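Endstead Laundry and Linen list
Subject: Re: [laundry] wicker baskets, yes or no (long) 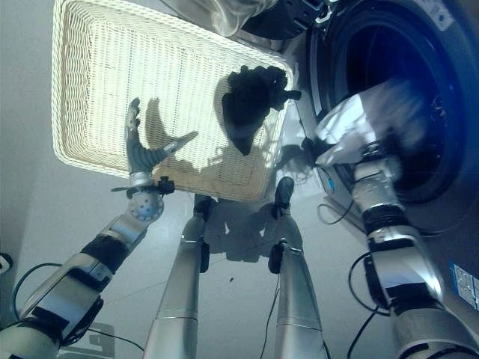

Photo: Endstead list archive, attachment 1 of 1

On a morning in November, a member in Arkstead wrote:

> I am about to replace three plastic laundry hampers and my
> spouse wants wicker. White wicker, specifically. I have said
> it will snag everything I own and he has said that I don't
> own anything worth snagging. Could people who live with one
> tell me:
>
> - does it catch on knits
> - does the white stay white
> - can it go on a laundry room floor or is that asking for
> mildew
>
> We have a front loader, if that matters. Not looking for
> another round on canvas bags, please. I read the last one.

I read the last one too, and wrote a fair amount of it, so I'll keep off canvas.

We've had white woven baskets for years. The one in the attached photo is the type I mean: rectangular, braided all the way around the rim, with a flat bottom in a tight weave. The one black thing in it is what's left after you're sure you have emptied the basket. There is always one. I have put a hand in, felt around, declared the load complete, started a long cycle and then found a black garment lying on cream wicker, where you would think a person could see it.

To your points.

Knits. Yes, it catches, but far less than you'd expect, and nearly always in the same spot. On ours the trouble is where an upright ends under the braid and a little point works its way out. Run an old pair of tights over the whole inside when you bring it home. Wherever the tights stop, there's your point. Snip it flush with nail scissors and go over it with fine sandpaper. I do this again every spring, or I mean to every spring. The floor of the basket has never snagged anything. A tight weave is worth paying for, and the loose kind with gaps you can get a finger through is the kind that eats sweaters and baby socks.

White. No. It stays white the way a white kitchen stays white, meaning somebody is wiping it. Mine is cream on the bottom and I now describe it as cream when asked. The rim goes first, from hands. New dark jeans, put in damp, will leave a blue patch that you will have for life. I tried the oxygen powder trick that went around this list and got a slightly cleaner blue patch. What works well enough is a soft brush, dish soap, barely any water, and then drying it tipped up on its side so the air gets at the bottom. Do not put it in the sun to speed things up. I did and it creaks now.

Floor. Fine if the floor is dry. If you have a front loader you know perfectly well that the floor is not always dry, particularly in front of the little filter door, which I open twice a year and regret both times. I stand the basket on the machine while I'm loading, or hold it against my hip with the rim tilted toward the door and rake things in. A rectangular one is better for this than a round one. You can get a corner right up to the opening, and fewer socks go overboard. It also fits on a shelf, should you be the kind of household that puts it back on a shelf.

If you do leave it on the floor, stick four felt feet under the corners. Mine are on their third set. They come off and turn up in the lint.

Weight is the thing you didn't ask about. A wicker basket is heavier than plastic before you have put anything in it, and the rim is a nicer thing to hold but only if it is rounded. We had one from Gillies with a flat cut edge and I carried it upstairs one time with wet towels in it and had the pattern in my palms through dinner. The Pedetti one has a rounded braid and has outlasted two washing machines. I don't believe Pedetti makes that size anymore, so this is of no use to you, but I wanted to say it.

Lining. People will tell you to buy the fitted cotton liner. I have one. It is a second item to wash, it comes out of the dryer a different shape from the basket, and dark clothes hide in its corners even better than they do in the open. The point of a pale basket, in my view, is that you can look in and see what's there. See above for how well that's going. I'd still take the pale bottom over our old navy hamper, where a black T-shirt once spent an entire summer.

So if I were voting in your house: one wicker, for clean things and for carrying, and keep two of the plastic ones for whatever comes home from the garden or the gym. Your spouse gets his basket, you get to be right about the sweaters, and the tights finally have a purpose.

One question back to the list while I have you. Has anyone managed to repair a braid once it starts to unwind at a corner? Ours has opened up by an inch or so and I've got it tied down with white button thread. It holds, but it looks like it's had surgery. I've read that you soak the loose end and tuck it back under, but the instructions all assume natural cane and I can't tell what is under the paint on mine. I'd rather not find out by soaking it.

Digest readers, please change the subject line before you reply. The last thread on dryer balls ran under "Re: Re: parking" until the end and I still can't find the part about vinegar.

--
Endstead Laundry and Linen list
To leave the list, send a blank message with the word "unsubscribe" as the subject. Replies go to everyone by default.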